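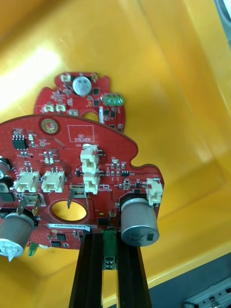

Eingetragen: Werkbank Klangstäbe, Clitberg

Endlich wieder am Glockenspiel! Die Stäbe aus der Wesa-Lieferung sind entgratet, und der erste lange klingt schon im Rohzustand so schön, dass ich ihn ewig angeschlagen habe, statt zu messen.

Langer Stab, 201 mm, Aluminium, flach, noch ohne Hohlschliff:
Grundton 51 Cent zu hoch. Gut so, tiefer geht immer.
Zweiter Teilton zum Grundton 2,691. Der dünne Stab im Lehrbuch käme auf 2,756, unserer ist ziemlich dick, passt also.
Aufhängung bei 45 mm von beiden Enden. Salzprobe gemacht (Salz drauf, in der Mitte anschlagen, schauen, wo es liegen bleibt), die Linien sitzen fast genau auf dem Bleistiftstrich. Großartig, wie sauber das zeichnet.

Danach Unterseite in der Mitte gefeilt, quer zur Länge, immer nur ein paar Züge. Der Grundton wandert schneller als der zweite Teilton, das Verhältnis steigt also. Wer dem nicht traut: einmal selbst hinhören, man merkt richtig, wie sich die beiden voneinander lösen. Nach jeder Runde abkühlen lassen! Der warme Stab liest sich zu tief, darauf bin ich beim Probestab voll reingefallen und musste die Enden kürzen, um wieder hochzukommen.

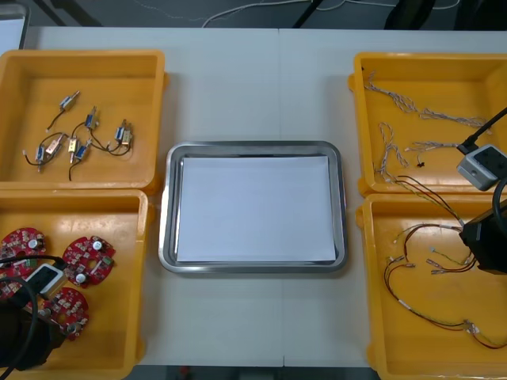

Edelstahlschale mit Papiereinlage, links und rechts davon die gelben Kästen.

Schlägel: Den aus Hartholz mag ich am liebsten. Messing macht oben herum Glanz, klickt aber so laut, dass der Grundton dahinter verschwindet. Gummi ist zu brav. Für die tiefen Stäbe vielleicht doch etwas mit Filz, nächste Woche ausprobieren.

Filzunterlage: die graue aus dem Dumitrescu-Paket dämpft zu stark, Nachklang merklich kürzer. Kordel durch die Knotenpunkte ist um Welten besser, der Stab singt und singt. Bohrungen versenken, sonst scheuert sie durch.

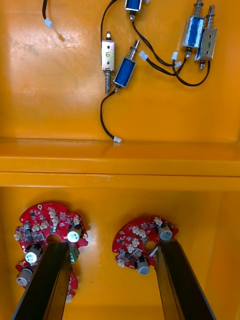
Clitberg, 28.8.23

Nachtrag vom Abend. Alle Stäbe der unteren Lage noch einmal kalt gemessen, 2 davon liegen jetzt knapp zu tief. An den Enden unten etwas abnehmen, dann kommen sie wieder hoch. Der lange Stab ist dagegen ein Traum.

Offen:
Resonatorrohre ablängen, erst wenn die Stäbe wirklich stehen
Rahmen Jodar: Leiste ist verzogen, neue hobeln
Stimmung auf 442 oder 440? Bitte bis September entscheiden, ich bin für 442
die feine Feile ist stumpf, neue bestellen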